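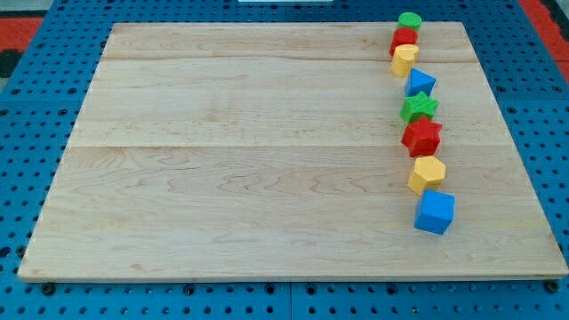
A seam that shows is no weaker than a seam that doesn't, Hạnh Hầu wrote in reply to an earlier version of this article, and buyers who send back a board over a visible line are sending back a sound board. The article at that time listed visible seams under defects. They are now treated under appearance.

Plank-joined board

A plank-joined board (also edge-joined board, solid wood panel, or in older shop use simply a joined top) is a flat wooden board made by placing planks side by side and fastening them along their long edges. It is used for tabletops, workbench tops, shelves, cutting boards, children's play surfaces and cabinet sides. It differs from plywood, in which thin sheets are stacked with the grain crossing, and from particleboard, which is pressed from chips. In a plank-joined board the grain of every plank usually runs the same way.

Purpose

Trees wide enough to give a full tabletop in one piece are scarce and costly, and a single very wide plank tends to cup as it dries. Joining several narrower planks gives the same width from common stock. Short offcuts can also be used if the planks are built up end to end as well as side by side, usually with finger joints.

Materials

Maple, beech, birch, oak, ash, pine and rubberwood are all common. Pale, close-grained woods are preferred for play and craft surfaces, where small colored pieces need to stand out and where a coarse grain would catch crumbs and dust. Maple and birch are often confused once finished. Both run from cream to light tan, and both may show a wavy grain with darker streaks. Color alone is a poor guide to the species of a finished board.

Small, tight knots are allowed in most grades. Loose knots are drilled out and plugged, or the plank is cut to avoid them.

Construction

The planks are dried, planed to an even thickness and cut so that the edges stand at 90 degrees to the face. An edge that is off by even a little will leave a gap on one side of the board or pull the whole panel into a shallow curve. The planks are then laid out dry and shuffled until the grain and color look acceptable, and the order is marked in pencil, often with one large triangle drawn across all of them.

Glue is spread on the edges and the planks are clamped. Too little pressure leaves a thick glue line. Too much can squeeze the joint nearly dry, a mistake known in some shops as starving the joint. Clamps are placed alternately above and below so that the panel stays flat.

After the glue has set, the squeezed-out beads are scraped off, the faces are sanded or planed, and the board is cut to its final size. A plain glued joint between well-fitted edges is strong enough for most indoor uses. Dowels, biscuits, splines and tongue-and-groove edges are added mainly to keep the planks lined up during clamping.

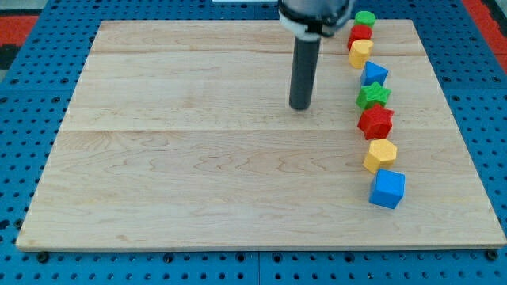
Pale wooden board with two seams, on a blue perforated table.

Appearance

The seams run parallel to the planks and vary from plain dark lines to marks that can be found only at a low angle to the light. They are easiest to see where two planks differ in tone. Some makers match the planks closely, while others mix them on purpose so that the board shows bands.

Opinions differ on whether the growth rings should curve up and down in turn from plank to plank. Alternating them is the older advice and gives a board that may ripple slightly but stays flat overall. Placing them all the same way allows the best face of each plank to be used, at the risk of one long curve across the width. Đạt Lý has argued that with well-dried wood the difference is too small to matter in a board less than a yard wide.

End grain, exposed along the edges that cut across the planks, takes in more stain and oil than the face and finishes darker. It may be covered with a strip of matching wood. A strip glued hard across the full width can split the board as the planks swell and shrink, and for this reason it is normally fixed firmly only at the center.

Sizes

There is no single standard. Stock panels are sold by thickness and then by length and width, and the width of the individual planks is often left out of the description. The following are catalog figures.

Diệp: planks 112 mm wide, panels up to 3,000 mm long
Fulten: mixed plank widths, panels cut to order
Lovex: craft and play boards, edges rounded to a 3 mm radius
Clenis: kitchen tops, finger-jointed

Movement

Wood swells and shrinks across the grain with changes in the moisture of the air and hardly at all along it. A plank-joined board therefore changes in width over the year and keeps nearly the same length. In a heated house it is usually narrowest at the end of winter. Boards fixed to a frame or table are held with slotted screws, wooden buttons or figure-eight fasteners, all of which let the wood slide a little. A board laid loose on a flat surface needs none of these, but should be able to get air on both faces. One left for months on a sealed surface can cup – the covered face and the open face take up moisture at different rates.

Finish and care

Oil, wax, varnish and lacquer are all used. Play boards for young children are sold either bare or with a finish rated for toys. Bare boards mark easily and are cleaned with a cloth that has been wrung out well. Standing water raises the grain and, in time, can open a seam.

Dents from dropped blocks or tools can often be lifted with a damp cloth and a warm iron if the fibers are not cut. Deep scratches are sanded out along the grain, and the whole face is then sanded lightly so that the repaired patch does not show as a pale spot.

See also

Butcher block
Finger joint
Plywood
Wood movement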